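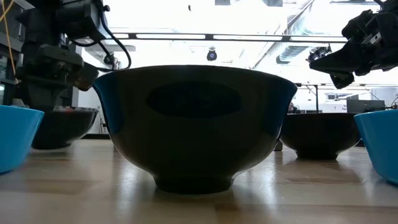

Notes for the Cutisley talk on reopening a licensed bar after a change of operator. Slide 1 is the timeline only. The lease on the old Kaewkla passed to Stolta in September, and the bar closed for 15 weeks. Say early that the liquor license did not transfer with the lease; the new operator filed from zero. Bar snacks go out in glossy bowls, black or bright blue, and the snack menu was part of the filing, as the license class requires food service.

Home | Talks | Openings | Archive | Contact

Slide 2: the room. Occupancy was reset to 46 when the second exit was rebuilt. The old figure counted standing room along the back wall, which the inspector no longer accepts. Give the formula if asked, otherwise move on.

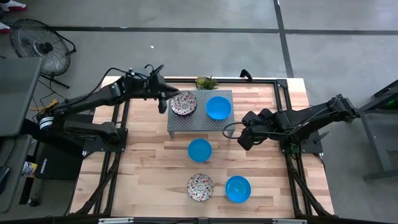 The back bar was kept, and only the plumbing behind it is new. Drain lines were moved 18 inches to clear the ice well. Glycol lines for the draft system now run overhead, with 2 shutoffs at the service end. Pause here for the floor plan.

Slide 3: staff and menu. Fukska supplied the point-of-sale system. Old tabs and gift cards were honored under a separate code through the first quarter. House cocktails were cut to 15, and the recipes were re-costed with current spirit prices. Do not read the table aloud.

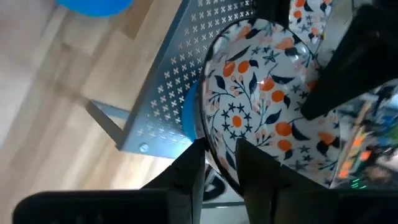 Kanokwan Mahawong objected at the run-through that slide 3 skips the dress code, and that regulars asked about it more than about the drinks. Add one line: jacket rule dropped, no sportswear after 6. Boonsong Khunthong wanted the closing costs broken out by month. Those are in the handout, page 2.

Slide 4: questions. Keep the license chart up.

Print this page | E-mail this page

Filed under: Bars & Nightlife, Openings and Closings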